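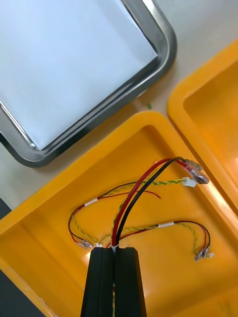 Steel tray lined with a sheet of white paper, yellow containers beside it.

Home Guides Workshop Storage Contact
Search this site Go
7 min read

How to sort and label a mixed box of small electrical parts

By Mahnaz Jafarzadeh
3/22/18

Most home workshops have one box where everything small ends up. Ours came from a repair shop on Prutholm that closed in October, and it held a mix of connectors, relays, coils, switches and cut lengths of wire. This guide covers how I get a box like that into drawers where things can be found again. It takes an afternoon, longer if you stop to test parts.

What you need

- A clear table with good light
- One tray for parts you haven't looked at yet
- Several shallow containers, all the same size
- White paper
- Small zip bags and a fine marker
- A multimeter
- A notebook or a spreadsheet

Step 1. Set up the table

Put the unsorted tray in front of you and the sorting containers on both sides, close enough to reach without standing up. Line the unsorted tray with plain paper. Small screws and pins show up much better on white than on bare metal, and you can lift the sheet and pour the last bits into a bag.

Don't tip out the whole box. Take two or three handfuls at a time and finish them before taking more.

Step 2. Do a rough sort by type

The first pass should be fast. Pick up a part, decide what family it belongs to, and drop it in. I use these families:

- Things that move (relays, solenoids, small motors)
- Things you press or turn
- Connectors and terminals
- Wire and wire assemblies
- Unknown

Don't read part numbers yet. If you can't decide in a few seconds, it goes in Unknown. That container fills up early and shrinks later, once you have seen more of the box.

Step 3. Untangle the wire
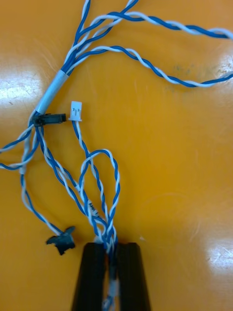 Wire takes more time than everything else put together, so do it as a separate job. Start by finding a free end and working it back toward the middle of the bundle. Never pull on a loop – it tightens the knot and can loosen a crimped terminal. Twisted pairs like the blue-and-white ones are worth keeping together as they are, and the two colors make it easy to follow one run through a tangle. A smooth tabletop helps, too, because the wire slides and doesn't catch.

Once a length is free, coil it loosely around your hand and tie it at two points. Bijan Salehi, who taught me most of this, used strips of old bicycle tube for ties. Paper-covered twist ties work fine. Avoid tape, which leaves glue on the insulation.

Throw out any wire with cracked insulation or green copper showing at the ends.

Step 4. Test what can be tested

Set the multimeter to resistance and check each coil across its two leads. An open reading usually means a broken coil, and that part can go. For switches and relay contacts, use the continuity setting. Write the coil resistance on the bag. One of my relays read 575 ohms, and having that number on the bag saved me from testing it again in the spring.

Disconnect a part from everything else before you measure it.

Step 5. Bag and number

Each kind of part gets its own bag and its own number. I started at 1000 and am now at 1129. The number doesn't mean anything. It only has to match a line in the notebook, where I write the type, the markings and the drawer.

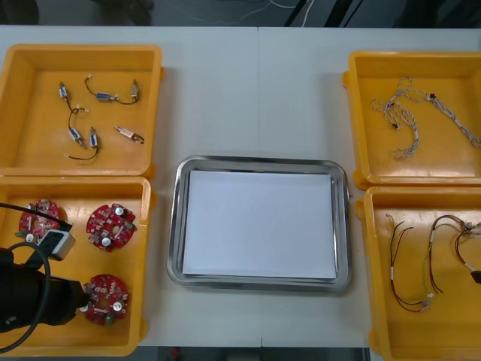 Step 6. Put it away

I use a Stollum drawer cabinet, but any cabinet with removable dividers will do. Heavy parts go in the bottom drawers. Put the drawer label on the front and a second copy inside – the front ones fall off.

Leave one drawer empty for whatever turns up next month.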